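Heda Recipe Cards: README and data card
Version 3, last updated 08/11/2023
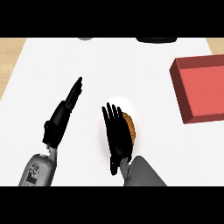 White tabletop with a red box on the right and light wooden floor behind (computer render).

Hello, and thank you for downloading the Heda Recipe Cards. Please do have a read through this before you open the big file, even if you are the sort of person who never reads these things (I am one myself), as there are a few oddities in the spellings and the measures that will trip you up otherwise.

What you have got

The collection holds 1,247 handwritten household recipes, typed out line by line. They come from two places, Trarari and Takel, which sit on either side of the same valley and have been disagreeing about pastry for as long as anybody can remember. The cards were lent to us by families, copied, and given back. Most are in English, a good many slip into the local way of talking when it comes to the stirring and the waiting, and a handful are little more than a list of ingredients with "as usual" written underneath.

Of the whole lot, 984 have been read by a second person and corrected. The rest have only been typed once, so you will come across slips in them, and I would be very glad to hear about any you find.

The files

cards.csv is the main file, one row for each card.
lines.csv has the same cards broken up into single lines, in the order they were written.
measures.csv is a table of the old measures and what we think they come to in grams and millilitres.
words.txt is a list of local words with a plain meaning next to each.
changes.txt tells you what was altered from one version to the next.

All of them are saved as UTF-8. If you open cards.csv in a spreadsheet and the fractions come out as funny squares, it has been read as something else, so close it without saving and use the import option.

Columns in cards.csv

card_id: a short code starting with T for Trarari or K for Takel. Both names begin with a T, so one of them had to give way.
title: as written on the card, mistakes and all. "Aunties pudding (the other one)" is a real title and has been left alone.
title_plain: a tidied title for searching.
kind: bread, cake, pudding, soup, stew, pickle, preserve, drink, sweet or other.
ingredients: as written, separated by semicolons.
method: as written.
hand: a letter for each handwriting within a family's box. A change of letter halfway down a box usually means the cards passed to somebody younger, though please treat that as our guess.
decade: our best estimate from the paper, the ink and what is in the recipe. Left blank on 199 cards where we could not agree.
checked: yes or no.
note: anything the typist wanted to say. Some of these are long, and one or two are really letters.

How the typing was done

We typed what was on the card. Spelling was kept, crossings-out were put in square brackets, and anything written in the margin was added at the end of the method with the word MARGIN in front of it. The margins are the best part, if you ask me. It is where people wrote "too much clove", "do not make for Easter", and, on one marrow jam, simply "no".

Where a word could not be read we put a question mark in brackets. Where half a word could be read we typed the half and then the question mark. Please don't fill these in for us unless you have seen the card, because it makes the guesses very hard to find again later.

Stains were not recorded in the first version, and I rather regret it now. From the September update onwards the note column says if a card is heavily marked, as a much-splashed card was very likely a much-used one. You will find this on newer rows only.

Measures

This is where most people come unstuck. A "cup" in Takel means a tea cup and a "cup" in Trarari means a coffee cup, and neither is the cup printed on the side of a modern jug. A "hijazi" is a measure of flour named after the Hijazi mill, whose scoop was given away with every large sack, and it turns up on 77 cards. Two sizes of scoop were made. We have measured both and you will find them in measures.csv as hijazi_large and hijazi_small, but the cards themselves never say which, so a loaf can go quite wrong. My own advice is to begin with the small one and add more if the dough looks sloppy.

Oven heats are given as written: "slow", "good", "bread heat", "after the bread". We have not turned these into degrees.

What it is good for

People have used earlier versions to look at how sugar crept into the savoury dishes, to teach old handwriting, and to cook their tea, and all of those make us happy. It would be less good for saying what everybody in the valley ate. Families who wrote cards tended to write down the special things, so there are far more cakes than there are pots of plain beans.

A word on safety

Please do not follow the preserving and pickling cards as they stand. Several leave jars unsealed or use very little vinegar. Check them against modern guidance first.

Names and privacy

Family names have been taken out of titles and notes and replaced with [family]. First names were kept only where the lender was happy with it. If you spot something we missed, tell us and it will be gone by the next version.

Using and sharing

You may copy, change and share the files for any purpose, so long as you mention the Heda Recipe Cards and say which version you used.

Still to do

Second reading of the remaining Takel soups. Merging the two spellings of quince. Finding the back of card K-77, which clearly carries on over the page.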